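How to Make Your Own Non-Slip Drawer and Shelf Liners

I moved into my place in Uvstead back in March, and every drawer in the kitchen had the same problem. Open one a little too fast and everything inside slid to the back with a crash. I bought the cheap sticky liner first (don't do it, I was scraping glue for a whole weekend), and after that I started cutting my own from plain foam and rubber sheet. It's easy, it's cheap, and you can pull it all out when you move!

You'll need a sheet of liner material, a tape measure, a marker, a metal ruler and a sharp utility knife. Scissors work on thin stuff, but they chew up anything thicker.

Start by emptying the drawer and wiping it down with warm water and a drop of dish soap. Let it dry all the way. Then measure the inside, front to back and side to side, in a couple of spots. My drawers are so crooked that the back is narrower than the front – old house, old drawers. 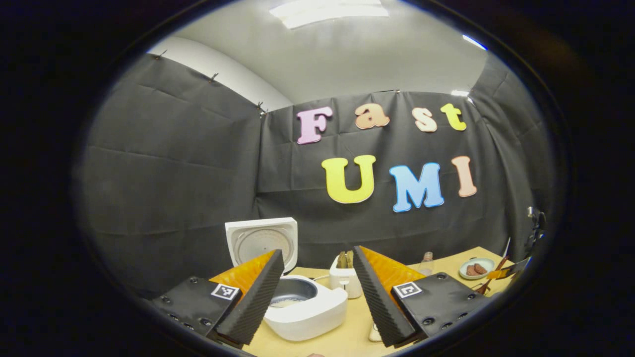

Picking the material is the fun part, and it's where I spent way too long. Smooth foam is fine for dish towels and plastic tubs. For anything heavy or slick, like jars or a countertop appliance that creeps along the shelf, I go with a ridged surface, the same idea as the black ridged foam pads on those two orange-backed fingers. Run the ridges side to side in a drawer, so they go across the direction it slides. Black hides crumbs and coffee drips too, which matters in my kitchen.

Mark your cut lines on the back of the sheet and trim a hair smaller than you measured. Press the ruler down hard and make two or three light passes with the knife. If you try to get through in one go, the foam bunches up and you end up with a wavy edge.

Drop the liner in and push it into the corners. If it buckles, take it out and shave a little off one side. Leave it overnight before you load everything back in, especially if it came off a roll and still wants to curl.

To clean it, just lift it out, rinse it in the sink and hang it over the shower rod.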